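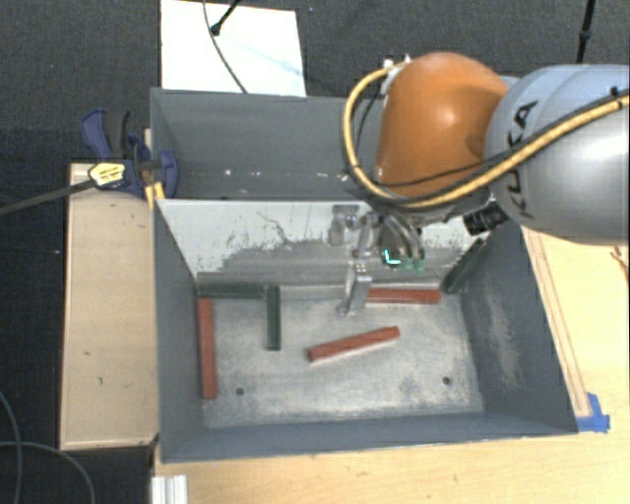

Forums > Toys and Games > Storage and Tidying > Metal bin for blocks, yes or no?

14 replies, 3 shares

saront
Has anyone kept wooden blocks in a metal bin long term? I've been offered a big grey one with a sloping divider across it, small section at the back and the larger one in front. It's worn on the inside, with scratches on the divider and scuffs all over the floor of it. The seller says that's "just cosmetic" and I've heard that one before. Ours are the plain bar-shaped blocks, red and dark green mostly. It would live on the table in the playroom.

Hornell_Dad
Don't. We had a metal one for almost four years and the noise was unbearable. Sixty blocks tipped into steel at seven on a Saturday morning. Went back to a canvas bag and have had no regrets.

noemi.e
Who tips them, though? You take out what you need and put it back after. I've got a metal bin on a pine table and the only mark on the table is from a mug.

Hornell_Dad
You've clearly got older children than mine.

b_marin
The noise wouldn't bother me. I'd want to know what the divider is for. Every divided bin I've owned ended up with everything in the big half and a sock in the small half. People sell these as "sorting systems" and I've yet to meet a child who sorts.

saront
The idea was spares at the back and the ones in use at the front. I'm not wedded to it.

b_marin
Give it a week.

Desta Ejigu
Worn metal is fine if it's bare metal. If it's painted and the paint is coming off in bits, that's another matter, and I wouldn't put toys in it whatever the seller says. Run a fingernail along one of the scratches. If it lifts, walk away. If it's a scratch in the metal itself then it's old and ugly and will outlast all of us.

saront
Some of it is whitish and some is streaky grey, with darker patches where it's rubbed. I can't tell which layer is which from looking.

Desta Ejigu
Then assume paint until you've checked. And if it's an old one you don't know what sort of paint. I'd ask what it was used for as well.

Hafthor_L
I think people get carried away about this. My two have had the same tin box since they were small, it came out of my uncle's workshop and it's scratched to bits. Washed it with hot soapy water and that was that.

Desta Ejigu
Lucky you, but "mine were all right" isn't a test. Old workshop paint can have lead in it. You can buy a kit for that, though I don't put much faith in the cheap ones either.

Hafthor_L
Fair enough on the paint. I still say check the edges first — that's what actually cuts fingers. Ours had a burr along one corner and I took it off with a file.

noemi.e
Agree with Hafthor on edges. Also is it heavy? Mine takes two hands when it's full and it isn't even a large one. If it's going on a table I'd want felt underneath, otherwise every time it's dragged you'll have a line in the wood.

b_marin
There's a Prallerberg tub people keep recommending on here and I don't rate it. Lid cracked by February. So I'm not against metal, I just don't believe anyone who says a box will make the tidying happen. How many blocks have you got?

saront
A hundred if you believe the label on the bag. I've only ever managed to get 66 in one place.

b_marin
There's your problem then, and it isn't the bin.

Hornell_Dad
The rest are under the sofa. Canvas bag, I'm telling you.

saront
Going to see it again this week with my fingernail at the ready. If the paint lifts I'll leave it. If it doesn't, I'll line the bottom with a bit of old carpet for the noise and see how we get on.

Hafthor_L
Carpet will collect every crumb in the house. Cork if you can get it.

noemi.e
Cork goes to bits after a few months, in my experience. Thin rubber matting, cut slightly small so you can lift it out and wash under it.

2 people found this thread useful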